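Drivable-area segmentation on park paths: do I believe the new Tirkier release?

ksenofon_b
June 27, 2024
Tirkier put out a new path-following package and the release notes say the segmentation is "robust to surface variation". I've read that sentence in every release since I started with these things. We run a small outdoor base on the Gavalas stack and I have to decide whether to swap before the July trial. Has anyone run it outside a parking lot?

mudflap
Ran it for a week. Lane-style edges, fine. Faded asphalt, not fine. It takes pale patches for a boundary and the planner hugs whatever is left. I logged 218 mask flips on one stretch and went back to the old weights.

o_chrysikopoulos
Flips per what, though? If you count every frame where the mask area jumps, you'll get a big number out of any network. What matters is whether the local planner moved. We filter the mask over 12 frames before it gets near the costmap and the flicker is gone.
- Orestis Chrysikopoulos

mudflap
So you hid it. A filter that long also hides a real edge showing up. At what speed?

o_chrysikopoulos
Walking pace. And no, the depth layer still sees a real edge without the filter. Only the color mask is smoothed.

ksenofon_b
That assumes the edge has height. Ours is mostly flush grass. Depth gives me nothing there, so the mask is all I've got, and I don't want it 12 frames old.

tinplate_ros
Everyone is arguing about the network and I'd look at the training data. Draltico's set is full of paths in strong sun. Under a white sky, grass and asphalt both go flat and there's less for it to hold on to. I retrained with 126 overcast images of our own and got more out of that than from any version bump.

mudflap
126 images from the same park you test in. Come on.

tinplate_ros
Different park. Same town, I'll give you that.

bel_kostrava
Nobody has asked about the mask at the bottom of the image. If your own bumper or shell is in view and you don't blank it out, the net has a bright blob right where the path is supposed to start. The Bramow config ships with the self-mask turned off. Took me four evenings to find, and I was blaming the weights the whole time.

ksenofon_b
Ours is on. Checked just now, it's on but set for the old camera height. Great.

o_chrysikopoulos
Fix that first, then rerun both versions on the same bag. Otherwise you're comparing two bugs.

mudflap
Agree with him on that, and only that. I still wouldn't ship it. Ask what it does with a bike far down the path too. In my runs the far end was where the drivable area stopped being believable, and the planner horizon was set longer than the mask deserved. I cut mine to 4 meters.

tinplate_ros
4 meters is very short. You'll stop and start for every leaf.

mudflap
I'd take that over steering into a verge on the strength of a release note.

ksenofon_b
Self-mask redone, rerunning tonight with both sets of weights, no filter. I don't expect much. I'll put the numbers here whichever way they go. The stretch I'm using is the one below, if anyone wants to guess where the boundary ends up.

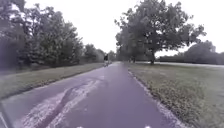
Test stretch, robot's front camera. Pale streaks on the left, grass both sides, cyclist far ahead.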